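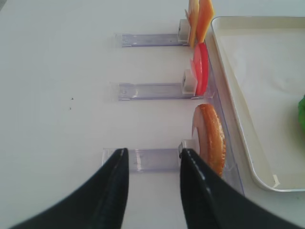 The equipment request for the assembly bench goes to the Wernov office on 1st August, and this is the last issue in which we can take changes to it. Members at Grundilthorpe and Batthorpe have seen most of the list already.

The biggest line is still gripper fingers. We are asking for 60 pairs, to be shared among the sites, with the first half delivered by November. Last year we ordered as we went and paid shipping every time.

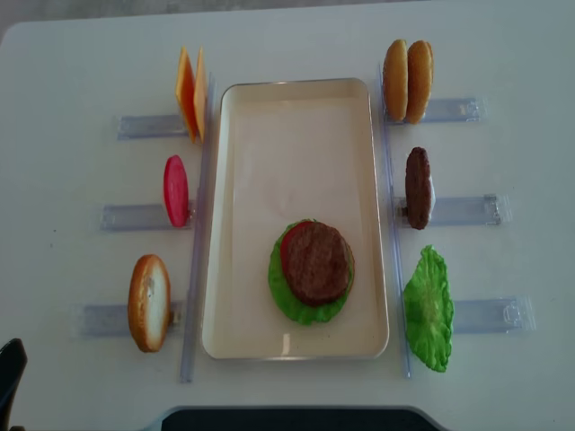

Burger layout, with the ingredients in holders on both sides of the tray.

Play food is cheap, but the clear holders are not. Rees quoted us 1332 for a full replacement set, made to the same drawing. We have put in for one set and a budget of 400 for loose parts: rails, dividers and the small white blocks. Play food comes under consumables and does not need its own line.

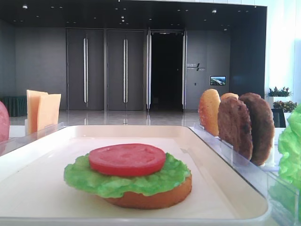 Bun, lettuce and tomato on the tray.

Two items were cut. The second tray stand can wait until next year, and the taller bench was dropped after Batthorpe measured the doorway. Spare wrist cameras stay in, at 5 units. If your site needs fewer, please tell us before the list closes, as the unit price changes with the order size.
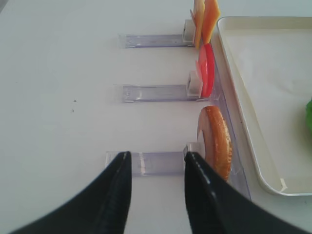 Grundilthorpe wrote back to ask that the service contract be listed apart from the hardware, saying that last year the two were approved together and the contract money went on parts by spring. We have split them in the current draft. Prices for the contract are still to come from Rees, and the line will stay blank until they do.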